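Business Communication 2, Unit 5: Mentoring Up, Down and Sideways
Course handout, spring term

Read this before the May workshop and bring it with you, marked up as messily as you like!

Last unit we looked at feedback from a manager to a team member. Now we get to my favorite part of the whole course, which is mentoring. Most people picture a senior person passing wisdom to a junior one, and that happens, but it's only one of the directions it can go.

Three terms to know

Mentor: someone who helps you think through your choices.
Sponsor: someone who speaks up for you when you aren't in the room.
Peer mentor: a colleague at your own level who trades help with you.

You can have all of them at once, and one person can fill two of the roles (it takes some care, see the Ivby reading).

The Brurnar case

Brurnar had 322 employees when it started its mentoring program. The first version matched people by job title, and the pairs ran out of things to talk about by the second meeting. The second version asked each person to write down one question they were stuck on, and matched on that. What a difference! Pairs kept meeting after the program period was over, and several of them crossed departments.
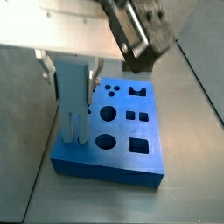
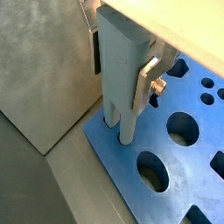
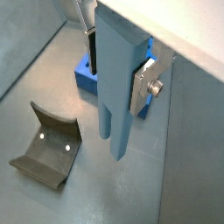

Notice how small the change was. The company spent no extra money on it. The form had a single box on it, with a limit of 500 characters, and people filled it in over coffee.

Compare this with Betent, where mentors were given a thick guide and a fixed agenda for every meeting. Mark the places in the case where you think the agenda helped and where it got in the way. I've changed my own mind on this one more than once, so come ready to argue.

First meeting: a plan that works in 30 minutes

Start with the question the mentee wrote down. Let them talk it through for nearly half the time before you offer anything. Share one story of your own, a short one, and it's fine if it ended badly. Then agree on one thing to try and set the next date before you leave.

For the workshop

Write your own stuck question.
Read the Lashari interview, pages 5 and following, and underline every question the mentor asks.
Think of somebody who has been a sponsor for you, even in a small way. Did you know it at the time?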